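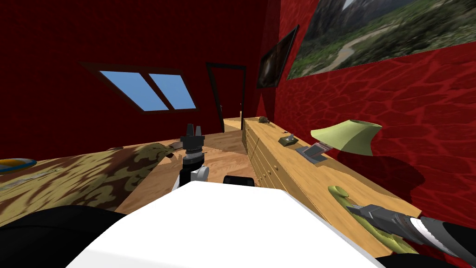

Sim demos: how messy should the rooms be?

xqin_sim
I'm collecting teleop demos in simulation for a tidy-up policy and I'm at 3607 episodes, most of them in one attic bedroom layout. The task is pick up a soft object and put it on the bed. The right arm does the reach across the dresser and gets over the green plush without trouble, but the policy trained on the first 3000 keeps heading for the lamp when I move the plush closer to it. Red walls, camo blanket, skylight, same in every episode. Do I add more rooms or more object positions first?

gradine_user
Positions first. One room with the object moved all over beats ten rooms with the object in the same spot. I made that mistake in March and had to throw out 2000 episodes.

tidybench
Disagree. If the walls never change, the policy will learn the walls. Randomize the textures now, it costs you nothing in sim.

gradine_user
It costs render time. And her failure is at the lamp, in the room she trained on. New walls won't fix that.

tidybench
Might not fix it, but she'll hit the other problem next week.

R. Prothero
What does your start pose look like? If every episode starts with the left gripper up in the middle of the view, check how much of the bed it covers. We had a similar setup on Edell and the policy did worse on anything behind the idle arm. We ended up randomizing where that arm waits.

xqin_sim
It's the same start pose every time. I can randomize it. The left arm isn't used for this task at all, I only record it because the action space has both.

R. Prothero
Then I'd do that before either of the other two. Ten minutes of work.

zerkerfan
Are you keeping the failed grasps? Soft objects slip a lot, and I found that the retries were the most useful part of my set.

xqin_sim
No, I filter on success at the end, so a slip followed by a good grasp stays in. Full failures get dropped.

zerkerfan
OK, that's fine then. Some people cut the retries out too.

tidybench
I'd keep the full failures in a separate folder. You may want them for a success classifier.

gradine_user
Only if they're labeled. A folder of unlabeled failures just sits there.

xqin_sim
Update, 21/07/2026. I'm at 3701 now. The new ones have the plush at random spots on the dresser and the left arm waiting at random heights. Retrained overnight. It still goes for the lamp when the two are nearly touching, but with a hand's width between them it picks the plush. Textures are next, so tidybench gets his turn.

tidybench
Post the numbers when you have them. Same eval positions as before, please, or we can't compare.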